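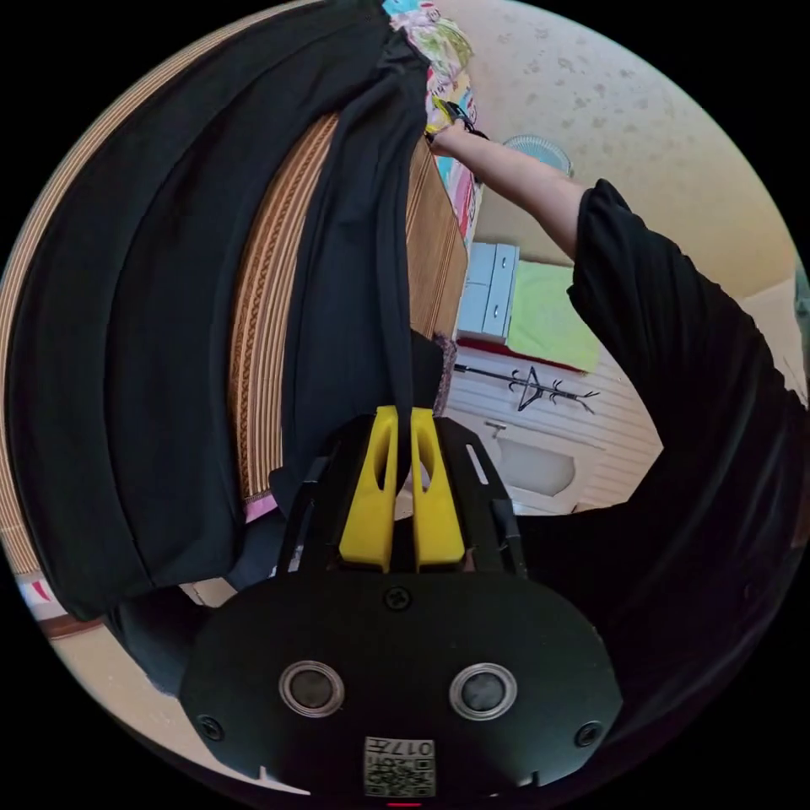
Cinzia reckons black clothes should be folded inside out, and I don't agree. It just hides the fluff!

LowriG: I fold mine on the bed, saves my back. 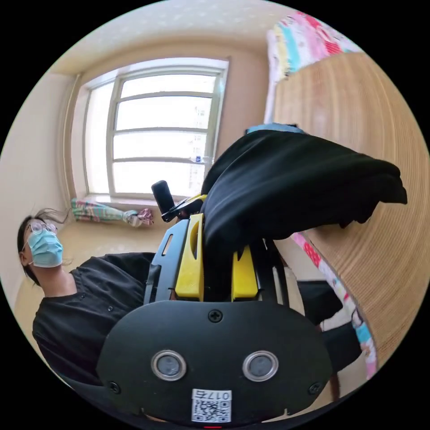 Black cloth, pinched and draped

Efa_Gape: Inside out every time - less fading. I've got 19 tops done that way.

LowriG: Fading's from the wash, surely? Anyway, I start with the sleeves 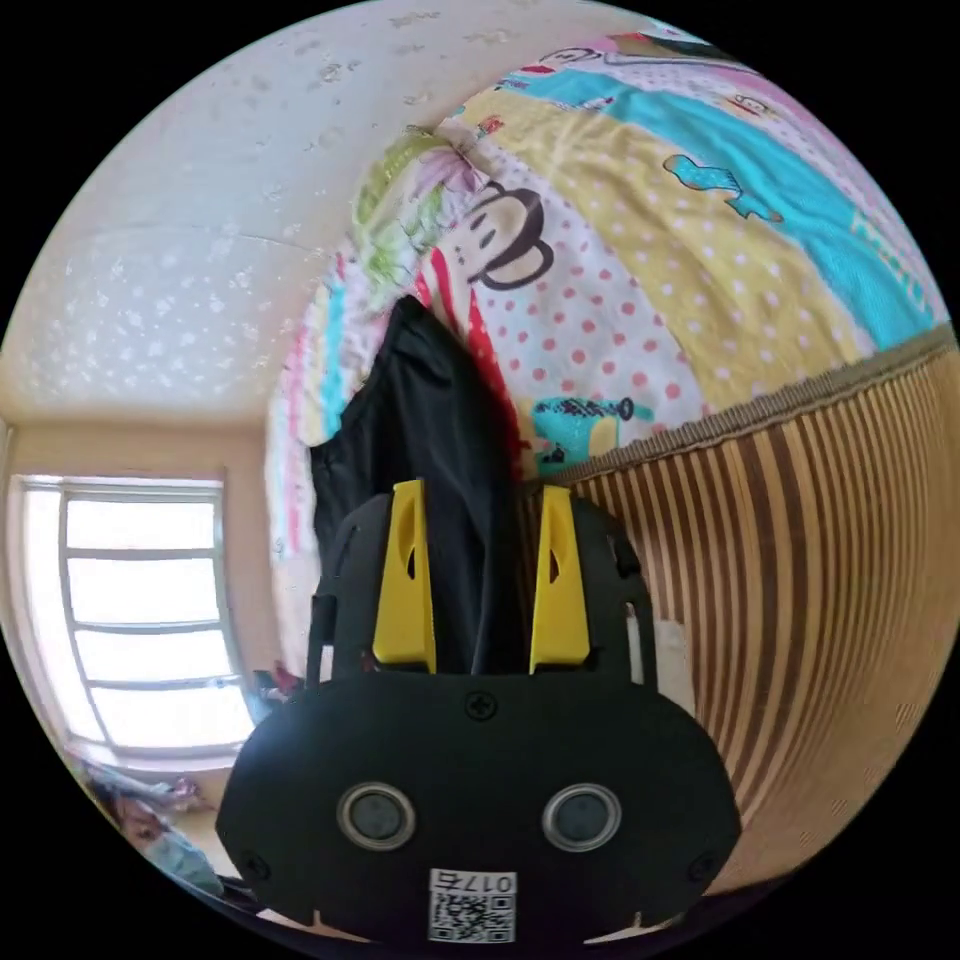

and then go in thirds, never halves.
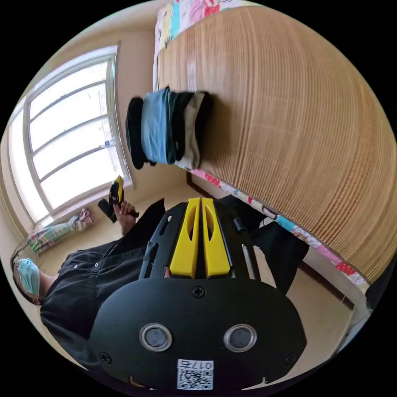
Prornwood, 11/3/22

Caradog: Halves are fine. Or just hang them up!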